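2024年7月6日

周六在家，把办公室水槽的事写一下。拖了很久，好几个人问过我水槽怎么装的、怎么洗得干净，分开发。

先说情况。我们在Stondell楼里租了一间大开间，办公和做东西都在一起，原来没有水。喝水靠桶装水，洗杯子要走到走廊那头的公共洗手间。那边的台盆很浅，龙头又短，杯子伸进去碰壁，洗个勺子溅一身。

所以续租的时候我提的条件就一个，屋里要有上下水。物业同意接管子，水槽和龙头自己买，安装自己找人。

水槽是Perneck的，白色，方的，长边60厘米。当时在不锈钢和白色之间犹豫过。不锈钢耐造，但是我们洗的东西常带颜色，白底看得清楚，有没有冲干净一眼就知道。缺点也在这里，不擦就很难看。

龙头单独买的，也是白色，选了弯得高的那种。我的要求是一个大水壶能竖着放到下面接水。矮龙头再好看也不要，之前吃过亏。

水槽加龙头687元。安装费400，包括在台面上开孔和打胶。下水管多走了一段，师傅另外收了材料钱，单子找不到了，不写数。

有人问为什么不买带沥水篮、带刀架的那种大套装。用不上。我们不做饭，水槽里进出的就是杯子、勺子、调东西的小碟小罐，还有刷子。配件越多缝越多，缝里都是要刷的。

下面说怎么洗。都是笨办法，没有技巧。

带颜色的小杯子，先别急着开水龙头。杯里剩的液体如果浓，先用刷子或者勺子在里面搅一圈，把杯底沉的那层带起来，再倒。直接冲的话，上面冲走了，底下那层粘着，最后还得抠。

倒的时候对着下水口倒，贴着低处，别从高处泼。白水槽最怕溅到侧壁上，溅上去当时看不出来，过一夜就是一串小点。

倒完马上放水，水开小一点，多放一会儿。水开大了全弹出来，台面后沿那一条积水最难擦。
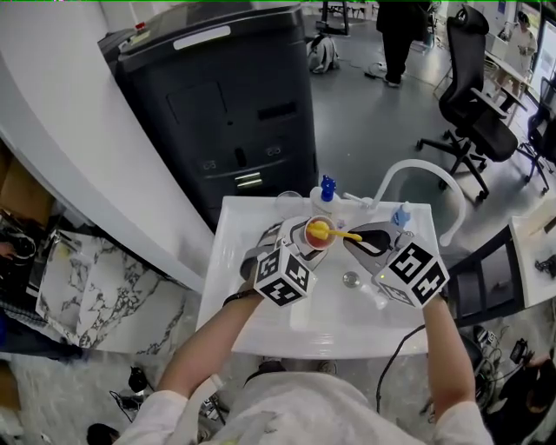 杯口那一圈要单独洗。大家洗杯子习惯洗里面，拿海绵往里一塞转两下就完了，杯口外沿常年没人碰。用手指捏着海绵沿着边走一圈，两面都走到，再冲。

刷子的洗法不一样。刷毛朝下，用手指从根部往外捋，捋到水清为止。不要按在水槽底下使劲碾，毛会劈，颜色还会蹭到釉面上。洗完横着放，别插在杯子里倒立，水会往根部流，时间长了胶就松了。

勺子最简单，但是最容易被忘在杯子里。我定的规矩是杯子和勺子一起洗、一起收，谁拿出来的谁放回去。

Vesela Gashi问过我染了颜色的塑料杯怎么救。我的经验是看材质，硬的、表面没划痕的，温水泡一会儿加洗洁精能淡很多。已经被钢丝球刷花的就别救了，颜色进到划痕里面去了，换一个便宜。

所以钢丝球我从水槽边拿走了。现在只留软海绵，一面粗一面细的那种也不要，总有人顺手用粗的那面。

海绵换得勤。捏起来发滑就换，不看日子。以前写过更换日期贴在墙上，贴了没几天字就被水糊掉了。

关于水槽后沿放东西。这个我和Meenakshi Ahuja意见不一样。她喜欢全部摆出来，伸手就能拿。我觉得台面上越空越好擦。最后的办法是只放天天用的，别的进抽屉。执行得一般，隔一阵就会多出来几个瓶子，不知道谁的，过几天我收走，再过几天又有了。

瓶子底下会留圈，这是我反对多放的原因。白色台面上一圈黄印，抹布擦不掉，要用小苏打糊上等一会儿。瓶子底最好每周拿起来擦一次，连瓶底一起擦，光擦台面没有用，放回去又印上了。

按压瓶比倒的瓶子好。倒的那种瓶盖总是没拧紧，碰倒一次半瓶就没了。按压的一次出来的量也固定，省。补充装买大袋的，灌的时候在水槽里灌，洒了直接冲。

下水口。这个是重点，我单独讲。

圆的那种下水口，表面看着干净，边上一圈和水槽接缝的地方会藏东西。用旧牙刷，绕着圈刷，一周一次够了。刷完倒一壶热水下去，热的就行，不用开水，我们的管子是塑料的，师傅专门交代过别倒滚开的。

茶叶和咖啡渣不许倒水槽。这条我说过很多遍了。茶叶不会马上堵，它在弯管里面挂着，等攒够了一起堵。九月份那次堵就是这么来的，师傅拆开弯管，里面一大团，全是茶叶和纸屑。

那次通管子花了800，比水槽和龙头加起来还贵。价格贵在周末上门，早一天叫就不用这么多。我当时想自己弄，折腾了半个下午没弄开，到晚上水已经漫到柜子里面了。

后来在柜子里垫了一块防水垫，边上有卷起来的沿，再漏能先兜住。弯管下面放一个小盆。这两样现在还在用，建议装水槽的时候就一起放进去。

胶也说一句。水槽和台面之间那圈密封胶，白色的，第一年就开始发灰，靠龙头那一侧最严重，那里常年潮。我试过除霉啫喱，敷一晚上，能白回来一些，几个月以后又灰。想省事就每天走之前拿干布抹一遍那条缝。

抹布我准备了两种颜色，蓝的擦台面，灰的擦地。刚开始总有人拿错，后来把灰的挂到门后面去了，离水槽远一点，就没人拿错了。

地面。水槽前面那一块地一定会有水。我们的地是灰的，水滴在上面不显眼，踩过去才知道滑。原来铺过一块吸水垫，椅子轮子老是轧上来，卷边，绊人，撤了。现在就是谁弄湿谁拖，拖把放在拐角。

还有电线。水槽周围不要拉插线板，这个没有商量。需要用电的东西从另外一侧走线，走不了就等洗完再插。地上的包也往里挪挪，溅湿了别来找我。

说说水垢。我们这边水硬，龙头出水口用几个月就开始斜着喷。拧下来，里面有个小网，泡白醋，泡到不冒泡，拿牙刷刷一下装回去。装的时候那个小胶圈别丢，我丢过一次，跑了好几家五金店，最后在Mladenović那家配到了，老板从一个铁盒子里翻出来的，没收钱。

龙头是白漆面，醋不要直接倒在漆上，我们龙头根部有一小块发乌，怀疑就是这么来的。要除水垢就用湿布沾一点，擦完立刻过清水。

白水槽发黄怎么办，问的人最多。先分清是脏还是划。脏的话，小苏打加一点水调成糊，抹上去，放着去干别的，回来用海绵擦。划的话没办法，只能少拿金属的东西在里面拖。

漂白水我不推荐在开间里用，味道大，坐在旁边的人受不了。真要用就等下班以后，窗打开，戴手套，别和别的清洁剂混。

杯子洗完放哪儿也吵过。一开始倒扣在台面上，底下闷着水，有味道。后来买了个架子，又太占地方，台面本来就不宽。现在是擦干直接收，擦杯子的布单独一块，每天换。麻烦一点，台面是空的。

Cindex的人来串门，看了我们这个水槽，回去也装了一个，比我们的大一号。我问过用着怎么样，回答是大的水槽里面东西堆得更多。我信。小水槽放几个杯子就满了，满了就得洗。

如果重新装一次，我会改两个地方。一个是水槽往里再退一点，现在离台面前沿太近，洗东西的时候衣服下摆会蹭湿，穿浅色长袖的尤其明显，袖口也要先卷好。另一个是旁边多留一块台面，放待洗的东西，现在洗好的和没洗的挤在一起，经常分不清，只好再洗一遍。

灯也不够。头顶的灯在背后，人一站过去水槽里就是影子。准备加一条贴在柜子下面的灯条，防水的，还没买，有用过的可以推荐一下，不要太亮的。

补一条，刚才有人问小杯子里剩的颜料能不能直接倒。水性的少量可以，多放水。油性的和胶类的都不行，用纸吸干净扔垃圾桶，再洗杯子。干了结块的先刮到纸上，别往下水口里刮。

再补一条，问安装的。师傅是物业介绍的，不方便在这里发电话。你们找人装的时候，记得让师傅当着面放满一池水再放掉，蹲下去用手摸一遍接头。我们那次就是放满以后才看出有一个接头在渗，当场重新拧的。

周一去了把下水口刷一遍，顺便量一下柜子下面的尺寸，灯条的事定了再发。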